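수신: Stollton 설비투자 담당
건명: Galtura 양팔 세탁 보조 키트 도입 검토, 중간 보고 (3월분)

급하게 정리합니다. 표는 다음 보고 때 붙이겠음. 오늘은 결론 쪽에 가까운 것부터.

## 요약

- 문 여닫기: 쓸 만함. 조건 있음.
- 빨래 꺼내기: 아직 들쭉날쭉. 큰 빨래에서 약함.
- 바구니에서 집어 넣기: 수건류 양호, 얇은 옷 불안.
- 조작부 누르기: 이번 기간 범위 밖. 아직 사람이 함.
- 구매 여부: 지금 결정하지 말고 평가 기간 연장 건의. 이유는 아래.

예산은 승인된 범위 안에서 진행 중이고 추가 청구 없음. 소모품만 조금 더 나갔는데 그것도 Vermeulen이 평가용으로 대준 것이라 우리 쪽 지출로는 안 잡힘.

## 진행 상황

키트는 1월에 도착. 설치는 Vermeulen 기술팀이 와서 했고 반나절이면 된다던 게 이틀 걸림. 대부분 높이 맞추는 시간이었음. 우리 매장 기기 문 높이가 Galtura 기본값보다 낮아서 받침을 한 단 내렸고, 그러고 나니 이번엔 팔꿈치가 바구니에 걸림. 바구니를 왼쪽으로 빼서 해결. 바닥에 표시 테이프 붙이는 건 아직 못함.

그다음부터는 문 여닫기 위주로 돌림. 지금까지 거의 400회. 이 중 앞쪽 절반, 그러니까 200회까지는 설정을 계속 바꿔가며 한 것이라 성공률 계산에 넣지 않았습니다. 뒤쪽만 가지고 집계 중인데 기록지 일부가 손글씨라 옮기는 데 시간이 걸림. 잠정치를 먼저 달라고 하셨지만 틀린 숫자가 돌아다니는 것보다는 한 번에 드리는 게 낫겠다고 판단했음.

제일 애먹은 건 유리문. 손목 카메라가 반사에 약함. 크롬 테두리도 마찬가지. 천장 조명이나 표시등이 유리에 비치면 문 가장자리 위치를 엉뚱하게 잡는 일이 초반에 많았고, 특히 오후에 심했습니다.
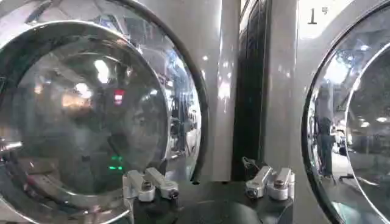

Vermeulen에 문의하니 노출 고정값을 내려 보라는 답. 내리니까 확실히 나아졌는데 대신 드럼 안쪽이 너무 어두워짐. 결국 접근할 때와 안쪽을 볼 때 값을 따로 쓰도록 바꿨고, 이건 현장에서 우리가 직접 할 수 있는 설정이었음. 매뉴얼에는 없음. 매뉴얼에 없는 게 꽤 많다는 점은 따로 적어 둡니다. 한국어판은 번역이 중간에 끊겨 있고 문제 해결 장은 통째로 영어.

노출을 바꾼 뒤로 문을 아예 못 찾는 경우는 드묾. 찾고도 살짝 빗나가는 경우는 남아 있음. 빗나가면 스스로 한 번 물러났다가 다시 들어가는데 이 동작은 잘 만들어져 있습니다. 보고 있으면 답답할 정도로 느리긴 하지만 안전 면에서는 마음이 놓임.

## 문 동작 세부

힘 제한값을 두고 의견이 갈렸습니다. Galtura 권장값은 꽤 낮은 편인데 그대로 쓰면 문이 중간에서 멈추고, 올리면 경첩에 무리가 갈까 걱정이고. 기기 제조사 쪽에 경첩 허용치를 물어 놓았으나 아직 회신이 없어서 당분간은 권장값에서 조금만 올린 중간값으로 운용.
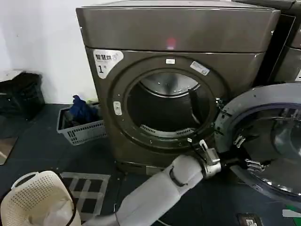 경로는 기본 제공되는 세 가지를 다 돌려 봤고 지금은 "밀어 열기"로 통일. 손가락으로 가장자리를 계속 물고 가는 방식은 문이 돌면서 각도가 변할 때 자꾸 미끄러졌음. 밀어 열기는 단순합니다. 문이 오른쪽으로 젖혀지는 1번 건조기의 경우 그리퍼를 열린 문 왼쪽 아래 가장자리에 붙이고 팔뚝이 아래에서 비스듬히 따라가는 자세가 제일 안정적이었음. 주의할 건 문 안쪽에 위아래로 튀어나온 걸쇠 두 개. 손가락이 그 높이로 가면 걸릴 수 있어서 접촉점을 걸쇠보다 아래로 잡아 두었고, 다른 기기로 옮길 때도 이 값부터 확인하도록 작업 순서에 넣었습니다.

닫기는 반대로 쉬움. 끝까지 밀고 잠깐 기다리면 됨. 다만 걸렸는지 확인하는 기능이 없음. 키트는 팔이 목표 위치까지 갔다는 것만 알지 문이 잠겼는지는 모름. 그래서 덜 닫힌 채로 "완료"가 뜬 적이 있었고 이건 무인 운영에서는 그냥 넘길 수 없는 문제라 개선 요청 목록 맨 위에 올렸음.

## 빨래 다루기

여기는 솔직히 기대보다 늦음. 원래 계획대로면 이번 달에 넣기와 꺼내기를 모두 끝내고 혼합 세탁물로 넘어갔어야 함. 현재 위치:

1. 수건, 면 티셔츠. 한 장씩 집어 넣기 됨. 가끔 두 장 같이 올라오는데 문제 삼지 않기로.
2. 바지류. 넣기는 되고, 꺼낼 때 다리 한쪽이 드럼 안쪽에 남아 늘어지는 일이 있음. 양팔을 같이 쓰면 해결되는데 속도가 많이 떨어짐.
3. 얇은 합성섬유. 잡았다고 판단하고 빈손으로 나오는 경우 많음. 손가락 끝 고무 패드를 권하던데 별매품.
4. 이불 커버. 시도 중단. 한 번 팔에 감겨서 비상정지 눌렀고 그 뒤로 안전 검토 전에는 하지 않기로 햇습니다.

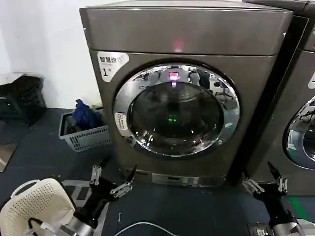
시작 자세도 손을 좀 봤음. 출하 상태에서는 두 팔이 너무 앞으로 나와 있어 작업자가 기기 앞에 설 자리가 없음. 지금은 작업이 끝나면 두 팔 다 몸통 쪽으로 당겨지게 바꿨고, 작업 한 건마다 시간이 조금씩 늘었지만 감수하기로. 매장 직원들 반응은 이쪽이 훨씬 낫다는 것.

케이블 정리는 숙제로 남음. 바닥 쪽 배선을 벽으로 돌리는 견적을 받는 중이고, Plasdale 매장은 콘센트 위치가 나빠서 공사가 조금 커질 수 있음. 금액 나오면 바로 공유.

## 서비스와 지원

Vermeulen 대응은 전반적으로 빠른 편. 원격 접속은 보통 당일. 현장 방문은 얘기가 다른데, 한 번 요청했더니 일정이 두 번 밀렸음. 계약서에는 방문 시한이 아예 적혀 있지 않습니다. 본계약으로 갈 경우 이 조항은 꼭 넣어야 함.

소프트웨어 업데이트가 기간 중 한 번 있었는데 사전 공지 없이 들어왔고, 우리가 잡아 둔 노출값이 초기화됨. 오전 10시쯤부터 오류가 이어져서 원인 찾느라 하루를 거의 버림. 자동 업데이트는 꺼 달라고 했고 꺼진 것 확인. 설정 백업 파일은 이제 우리 쪽에도 따로 보관합니다.

교육은 두 명이 받았음. 내용은 괜찮았고, 매장 직원이 재시작과 비상정지 해제까지는 혼자 할 수 있는 수준. 경로 수정은 아직 우리 팀이 붙어야 함. 누가 와도 할 수 있다는 판매 자료 문구는 재시작까지만 맞는 말로 보시면 됩니다.

## 비용 관련 메모

검토 중인 안은 구매와 월 임대. 임대 쪽은 최소 기간 2년. 생각보다 길고 중도 해지 조건이 박함. 구매는 초기 부담이 크지만 손가락 교체를 우리가 직접 할 수 있다는 점이 큼. 임대는 교체도 Vermeulen을 불러야 하고 위의 방문 문제와 바로 엮임.

손가락 마모는 아직 눈에 띄는 수준은 아니라는 게 점검자 의견. 다만 점검을 눈으로만 했음. 다음 달부터는 간격을 재서 기록에 남기겠습니다.

## 다음 기간 계획

드럼 안쪽 인식을 먼저 봅니다. 꺼내기 실패 대부분이 여기서 나온다고 보고 있음. 안쪽이 어둡고 문 유리는 너무 밝아서 한 화면에 둘 다 들어오면 노출이 어느 쪽에도 안 맞음.
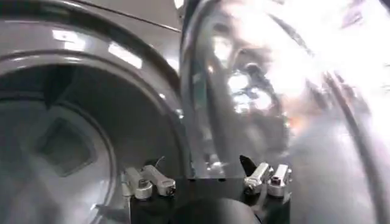 Galtura 쪽에서 손목용 보조 조명을 시험품으로 보내 주겠다고 했고 도착하면 바로 달아 볼 예정. 조명을 달면 문 반사가 도로 심해질 가능성도 있어서, 문 동작 때는 끄고 안쪽 작업 때만 켜는 방식부터. 안 되면 조명 색을 바꿔 보는 것까지.

그 외:

- 문 잠김 확인 기능: 개발 일정 회신 받기. 회신이 "검토 중"이면 외부 센서를 따로 다는 안을 알아봄.
- 고무 패드 한 벌 구매 후 얇은 옷 재시험.
- 빨래 꺼내기 30회 연속 시험. 중간에 설정 손대지 않기.
- 이불 커버 안전 검토, 우리 안전 담당과 일정 조율 중.
- 기록 양식 전산화. 손글씨는 이제 그만.

## 결정이 필요한 것

평가 기간 연장. Vermeulen은 연장 자체에는 동의했고 조건은 협의 중인데, 본사 쪽 서명이 있어야 진행된다고 함. 늦어지면 장비를 회수했다가 다시 설치해야 해서 높이 맞추는 일을 처음부터 또 하게 됩니다. 이번 달 안에 답 부탁드림.

Plasdale 배선 공사는 견적 나온 뒤에 별도로 올리겠음. 연장이 안 되면 공사도 필요 없으니 순서는 연장 건이 먼저입니다. 집계표는 옮기는 대로 첨부해서 다시 보내겟습니다.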